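작업대에서 양팔 로봇을 쓸 때 지키면 좋은 것들

공방이나 작업실 탁자 앞에 양팔 로봇을 세워 두고 쓰는 사람이 늘었습니다. 아래 내용은 톱브리지(Tovbridge) 공방에서 쓰는 수칙을 집이나 작은 작업실에 맞게 줄인 것입니다. 제조사 설명서와 다른 부분이 있으면 설명서를 따르세요.

탁자 정리부터
전원을 넣기 전에 탁자 위를 치웁니다. 그날 다룰 물건만 남기고 컵, 휴대전화, 칼은 다른 곳으로 옮깁니다. 유리나 사기그릇은 처음 시험하는 동작에 쓰지 마세요. 가벼운 모형 과일이나 플라스틱 접시로 충분합니다.

물건을 놓을 자리는 탁자에 네모나게 표시해 둡니다. 연필선도 괜찮고 얇은 테이프도 괜찮습니다. 테이프는 들뜬 모서리에 손가락이 걸리는 일이 있어 일주일에 한 번은 새로 붙입니다. 프렌드니스(Prendness) 작업실에서는 표시선 밖에 있는 물건은 집게 하지 않는다는 규칙을 따로 두었습니다.

사람이 설 자리
두 팔을 끝까지 뻗은 거리를 먼저 재고, 그 바깥에 섭니다. 우리 공방 기준은 뻗은 거리에 77센티미터를 더한 것입니다. 물건을 바꿔 놓을 때는 정지 버튼을 누르고, 팔이 멈춘 것을 눈으로 확인한 다음 손을 넣습니다. 긴 머리는 묶고 목걸이와 장갑은 벗습니다. 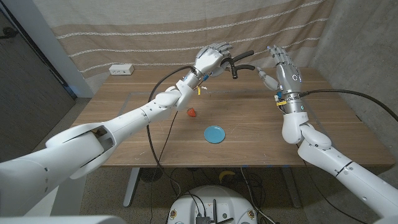
왼손으로 검은색 굽은 물건을 쥐고 오른손은 손가락을 편 상태. 손목 쪽 케이블이 늘어진 모양도 함께 볼 것.

케이블
손목에서 나오는 선은 팔을 가장 멀리 뻗어도 당기지 않을 만큼 여유를 둡니다. 여유가 너무 많으면 탁자 모서리에 걸립니다. 팔을 천천히 끝에서 끝까지 움직여 보고 선이 닿는 모서리에는 보호대를 붙이세요. 바닥으로 내려오는 선은 한쪽으로 모아 묶고, 바퀴나 발이 지나는 길을 피해 둡니다. 탁자 밑에 떨어진 물건은 작업을 멈춘 뒤에 줍습니다.

콘센트
멀티탭은 팔이 지나가지 않는 구석에 고정합니다. 물을 쓰는 작업과는 탁자를 나누는 편이 낫습니다. 비상 정지 스위치는 로봇을 등지지 않고도 손이 닿는 곳에 두고, 작업하는 사람이 모두 위치를 알아야 합니다.

점검 주기
매번 켤 때: 손가락이 다 펴지고 접히는지, 덮개가 벌어진 곳이 없는지 봅니다.
8시간 사용마다: 손목 관절과 케이블 피복을 살핍니다.
매달: 나사를 다시 조이고 기록장에 적습니다.

기록장은 종이 공책이면 됩니다. 날짜, 쓴 시간, 이상한 소리가 난 동작을 한 줄로 적습니다. 웜턴(Womton) 쪽에서 점검표를 만든 앨비 하인즈는 지금까지 거의 609시간분을 공책 한 권에 적었고, 손가락 관절 이상을 두 번 미리 찾았습니다.

끄는 순서
쥐고 있는 물건을 먼저 내려놓게 합니다. 팔을 쉬는 자세로 돌린 다음 전원을 끕니다. 팔을 든 채로 전원을 끊으면 기종에 따라 팔이 아래로 떨어집니다. 다음 사람이 쓸 수 있게 탁자를 닦고 스위치 위치를 한 번 더 확인하세요.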